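June, 6:40 a.m.

Second look at the white work surface before breakfast, daylight only. Under the ceiling fixture it passes for one flat white. By daylight it does not: the tone runs from a cool gray to something slightly warmer, and the change is gradual enough that I can't mark where it starts. Wiped it down again with the Kirnon cleaner, diluted 20 ml to the liter, one pass lengthwise and one across. Cloth came up clean both times.

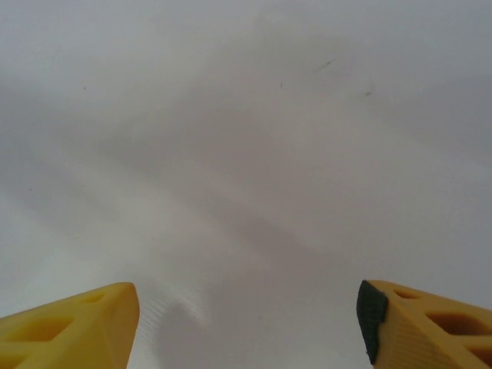
Ryszard Krawczyk thinks the streaks are residue from the old Drollum polish. I lean toward plain shadow — they run on the diagonal, and I have never wiped on the diagonal. Will repeat at noon with the blind down and write down the difference.

Measured the clear length while I was there: 61 inches. The Wener shelf needs less than that, so it can stay where it is. Still owe Mazurek an answer on the lamp. Out of cloths after today.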